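カートのチェーンとスプロケットを自宅の作業場で手入れする

レンタルカートから自分の車体に乗り換えると、最初に戸惑うのがチェーンまわりの手入れです。エンジンのオーバーホールは店に任せるにしても、チェーンの清掃、張りの調整、スプロケットの点検は走行のたびに必要になります。以下は、ガレージの隅にスタンドを置いて作業している人向けの覚え書きです。車種やエンジンによって指定が違うところは、必ず手元の取扱説明書を優先してください。

用意するもの

・カートスタンド(車体が揺れないもの)
・10mmと13mmのレンチ、六角レンチ一式
・チェーンカッター、予備のチェーンコマ
・金属の定規またはストレートエッジ
・真ちゅうブラシと古い歯ブラシ
・チェーンクリーナー、なければ灯油
・チェーンルブ
・ウエス、新聞紙、浅いトレイ
・薄手のニトリル手袋と保護めがね

レンチは車体専用に一組まとめておくと、サーキットへ行くときそのまま工具箱に移せます。うちではふたに中身の一覧を貼っています。帰る前に一度見るだけで、置き忘れがだいぶ減りました。

作業の前に

エンジンが完全に冷えてから始めます。プラグキャップを外し、キャップの口はウエスでふさいでおきます。後輪を手で回すとチェーンもスプロケットも動くので、指を近づけたまま車輪を回してはいけません。ブラシを当てるときは車輪を止め、少し回してはまた止める、という手順を守ってください。二人で作業するときは、回す人とこする人を分けないほうが安全です。息が合わずに指をはさんだ話はカート場でよく聞きます。

灯油を使うなら換気をして、火の気を遠ざけます。汚れた灯油は排水口に流さず、ふた付きの缶にためて、引き取ってくれる給油所か自治体の案内に従って出します。油を吸ったウエスは丸めて積んでおくと熱を持つことがあるため、広げて乾かすか、水に浸してから処分します。

チェーンの清掃

チェーンを外せる場合は、つなぎ目を抜いてトレイに移し、クリーナーに14分ほどではなくきっちり14分浸す、というのがうちのやり方です。時間に深い根拠はありませんが、毎回同じにしておくと汚れの落ち方で前回との違いがわかります。その間にスプロケットを真ちゅうブラシでこすります。歯の谷にたまった黒い油と砂は、歯ブラシの柄を斜めに削ったものでかき出すと早く取れます。

引き上げたチェーンは新聞紙の上で軽くたたき、ウエスで包んで引き抜くように拭きます。動きの渋いコマがあれば、左右に曲げて確かめてください。洗っても渋いままなら、そのチェーンは予備にも回さず捨てます。

取り付け後、チェーンの内側にルブを吹きます。外側から吹くと回転で飛び散り、ブレーキディスクに付くことがあります。ディスクには先にウエスをかぶせておきましょう。余分な油は拭き取り、一晩置いてから走らせるとなじみがよくなります。
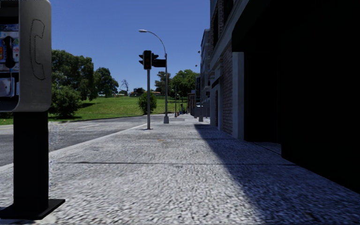
張りの調整

エンジンマウントのボルトをゆるめ、エンジンを前後にずらして張りを決めます。上側のチェーンの中央を指で押し、たわみを定規で測ります。数値は説明書の指定に合わせてください。一か所だけで測ると偏りを見落とします。後輪を少しずつ回し、いちばん張る位置を探してから、その位置で合わせます。

ボルトを締めるとエンジンがわずかに動くので、締めたあとにもう一度測ります。張りすぎは軸受けを傷め、ゆるすぎはチェーン外れにつながります。迷ったときに勘で決めず、紙に数値を書いておくと次が楽です。

芯出し

前後のスプロケットが一直線に並んでいるかどうかは、リアスプロケットの側面にストレートエッジを当てて見ます。エッジの先がドライブ側の側面にすき間なく沿えばよく、浮いたり当たったりするならハブのボルトをゆるめて横にずらします。チェーンの内側の板だけが光っているときは、たいていここがずれています。歯数を替えた日は特に忘れがちなので、交換と芯出しはひと続きの作業として覚えてしまってください。

スプロケットの替えどき

歯の先が片側に倒れて、波の形になってきたら交換です。新品を一枚取っておき、重ねて比べると減り方がはっきりします。歯が欠けているものは、見た目にほかが無事でも使いません。新しいスプロケットに伸びたチェーンを掛けると新しいほうが早く減るので、なるべく同時に替えます。

アルミのスプロケットは軽いかわりに砂に弱く、縁石の外へよく出る人は減りが早いようです。うちの最初の一枚は一シーズンもちませんでした。

保管

使わない歯数のスプロケットは、薄く油を塗って紙をはさみ、壁のフックに掛けます。歯数は油性ペンで面に書くと消えるので、荷札を結んでおくのが確実です。チェーンは丸めて密閉袋に入れ、袋のほうにコマ数と使い始めた月を書きます。1月から春先まで走らない人は、車体に付いたチェーンも外して袋にしまうほうがさびません。

費用のめやす

真ちゅうブラシ、歯ブラシ、トレイ、荷札をホームセンターでそろえて、うちでは合計3,269円でした。ストレートエッジは中古の定規で、別に2,000円かかっています。チェーンカッターだけは安いものを買ってピンを曲げたことがあり、次は店で実物を握ってから選びました。

お問い合わせ:Hokbridge カート作業メモ(担当 Yevhen Harasym) | © 2020年6月 Hokbridge | ページの先頭へ戻る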